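Prarura Boards > Home and Household > Small Spaces
Thread: Round table or square for a small eating area?

munteanu_kitchen
We're moving in with my mother-in-law's furniture budget, meaning whatever she approves of, and she has approved of a table. Trouble is I have to pick the shape. The space is a sort of alcove off the kitchen, with a door on one side that opens the wrong way. Two adults, one kid, one cat who considers himself an adult. Round or square? My husband says it doesn't matter, so he has been excused from the process.

Restatari
Square. Push it against the wall and you get the floor back. You can't push a round table against anything. It just touches the wall at one point and looks embarrassed.

hvydesjardins
Round, and I'll die on this. My hip has met every corner of every square table I ever owned. Also my kid went from crawling to running in one afternoon, and corners are at forehead height for longer than you'd think.

Restatari
They sell foam bumpers for that.

hvydesjardins
They do. My son ate one.

plywoodpete
Depends on the door. If it swings into the alcove you need to measure with it open, with a chair pulled out, and with a person in the chair. I measured with everything closed and for 2 years we've had a dining area that can be entered or eaten in. Pick one.

Sernatlow
Measure the leftover space too. People shop by tabletop and forget that somebody has to get out of the chair at the back. I cut the shape out of an old bedsheet and left it on the floor for a week. My wife stopped asking questions on the second day.

munteanu_kitchen
The bedsheet thing is good, I'm doing that. The cat will love it. Door does swing in, Pete, thanks for ruining my evening.

harsh_v
Pedestal base! Everyone's arguing about the top, but the legs are the thing that'll annoy you. Four legs on a small round table means somebody always has one between their knees, and in our house that somebody is me, Harsh Vishwakarma, the guy who paid for it.

Restatari
Pedestals wobble.

harsh_v
Cheap ones wobble. So do cheap square ones, you just blame the floor.

plywoodpete
It's usually the floor.

hvydesjardins
I'll add a point against my own side. You lose useful surface with a round top. A laptop and a plate is fine, a laptop and a plate and homework is a negotiation. We went with white in July and I still like it, though it has no middle ground between spotless and crime scene. Turmeric is forever.

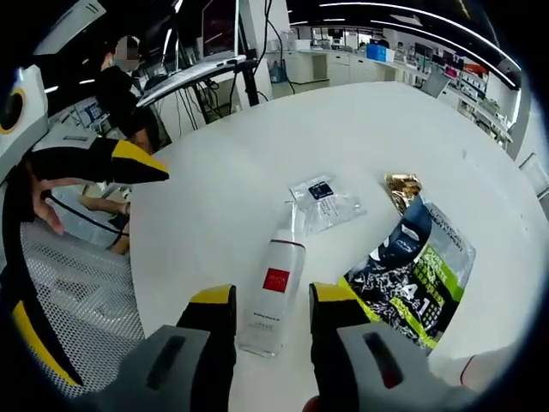 The other thing with round is that there's no head of the table, so my father had nowhere to sit at Thanksgiving and ended up taking the chair nearest the turkey. I count that as a win for the table.

Sernatlow
White is fine if you wipe it the same night. Baking soda paste on the turmeric, leave it a while, don't scrub like you're angry.

Restatari
Or buy a square one in brown and live your life.

munteanu_kitchen
Update: sheet is down. Round fits with the door open if we lose one chair. Square fits with all the chairs if we lose the door. Husband now has an opinion, and it's that we should take the door off.

plywoodpete
Your husband is right. Keep the hinges in a labeled bag.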